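Skismont, the grocery delivery service, will start selling single pieces of fruit and vegetables next month, ending the bagged-only rule it has kept since it opened. The company announced the change on November 13, 2020, along with a new supplier and a lower minimum order.

Until now, customers who wanted a lemon had to buy a net of them. The same went for onions, limes, garlic and most apples. Skismont says 40 items will be sold by the piece at first, with more to come in spring if the system holds up.

## What changes

Single items will be priced each, not by weight. Shoppers will see a separate "by the piece" tab in the app, and the website will get the same tab a week later. Bags and nets will stay on sale at their current prices.

Much of the citrus will come from Parer, a wholesaler that already supplies small corner stores in the area. Skismont tried out loose orders in October in one delivery zone, where 479 households signed up. Lemons were the most ordered item in the trial, followed by yellow onions and ginger.

The company would not say how much of the loose fruit was sent back or refunded. It did say that soft items, including peaches and ripe avocados, were left off the first list after too many arrived bruised.

The minimum order will also drop, but only for customers within the inner delivery zones. People farther out will pay the same delivery fee as before.

## Packing

Loose produce will go into paper bags with the item name and the packing date stamped on the front. Skismont had looked at a returnable box made by Drosomport but decided against it for now, citing the cost of washing and collecting them. Over 1000 of the boxes were ordered for the October trial, and the company says it will keep using them for bread.

Customers can leave a note for the packer on each item, such as "firm" or "for juice." Notes are limited to 97 characters.
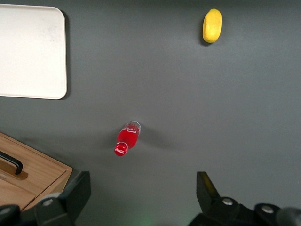

## Other stores

Rind, which runs a competing service across the river, has sold fruit by the piece since it launched. It said it has no plans to change its prices. Its minimum order is still higher than the one Skismont will offer in the inner zones.

The new tab goes live in the Skismont app first. Customers with a standing weekly order will have to add single items by hand, as the bagged items in those orders will not be switched over.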